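March, getting on for 4 in the afternoon

Back on the Zilonov board today, the green one that's been sulking on my shelf since before Christmas. I'd told myself I'd only spend 20 minutes on it and of course that was the whole lunch break gone and most of a cheese roll with it.

The new wiring lead from Cirkex came in the post (14 quid, daylight robbery, but the Abella one was out of stock again). I do like having it all laid out on the white table, board on its metal plate, plate on the tray, so when I drop a screw it doesn't vanish under the radiator like last time! Red, black, green and blue wires, and I still had to check the sheet twice for which was which. I blame the Grondance diagrams, which are printed so small they might as well be ants.

Didn't get as far as the big capacitors. I want to look at those in the morning with a fresh head and a proper cup of tea, and I must ring about the fuse as well. Also need milk.
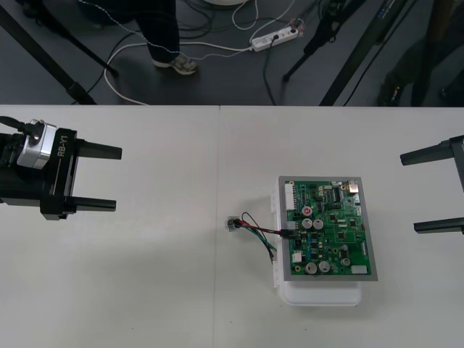
What do I need to do before touching the big capacitors?

Unplug everything, leave it to stand while I have my tea, then check across the legs with the meter before my fingers go anywhere near.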